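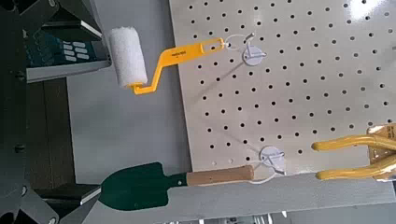
Vol. 6, No. 5

TOOLS AND STORAGE
Namside wall pegboard and disc hooks

A pegboard is a simple product, and most of the ones we have tried over the years worked well enough once they were on the wall. The differences tend to show up in the hooks. The Namside board is sold with its own set, and after using it through November for small hand tools we have more to say about the hooks than about the board.

The board is off-white with a glossy face and small round holes. The holes are set on a diagonal grid, so each row is offset from the one above it. We thought this was only for looks at first. In use it gives you more choice about where a hook goes, and it helped when we were trying to fit a wide tool next to a long one. It also makes it harder to line up two hooks at the same height, and we misjudged the row several times before getting used to it.

Gloss is a mixed benefit. Dirt from garden tools wipes off with a damp cloth, and the fingerprints we left during mounting came off the same way. On the other hand, the surface throws back a lot of light. If your workshop has a bright lamp or a window facing the board, expect glare in one corner or another, and expect the holes to be harder to pick out there. A matte version would be welcome.

Mounting took one person most of an hour. The instructions are a single folded sheet, clear enough, with the screw positions printed at full size so you can tape it to the wall and drill through it. You need to supply your own anchors. We would have liked to see them in the box at this price.

The hooks are white, with a round disc that sits flat on the board and a thin wire loop in front. The disc spreads the load and hides the hole behind it. It also keeps the hook from tipping sideways when you pull a tool off in a hurry, a common complaint with plain bent-wire hooks. We did not lose a single hook to the floor in the whole month.

The loop suits some tools better than others. A small paint roller with a yellow plastic handle was the easiest thing we hung. There is a long slot near the end of the handle, and the wire goes through it without any fuss. Anything with a hanging slot or hole should do as well.

A garden trowel with a wooden handle took more thought. The grip is smooth and rounded at the end, so the wire has to go around it. We ended up with it lying nearly level along the bottom of the board, the green blade sticking out past the left side. It stays put, but it takes up room, and you would not want it at shoulder height beside a doorway. For tools like this a deeper hook or a pair of prongs would be better. Namside does not include either one.

That brings up planning. Wide heads and long blades can hang over the edge of the board, and this is a good way to save the middle for other things as long as there is open wall beside it. Lay everything out on the floor before you start placing hooks. We did not, and moved most of them twice.

We also tried two competing sets on the same tools. The Paditano board is plain and cheaper, and its hooks worked loose more often. The Skitdale set has the best range of hooks of the three, including a prong style that held the trowel upright, but its board flexed when we pressed on the center. If you already own a Skitdale board in good condition, we see no reason to change.

Extra Namside hooks are sold in bags of 6. Buy one bag with the board. The starter set runs out quickly, and paying for shipping a second time is annoying.

Good: firm hooks, easy to clean, flexible hole layout.
Not so good: glare, no anchors, only one style of hook.
Rating: 4 out of 5

Next issue: the Gowda folding workbench.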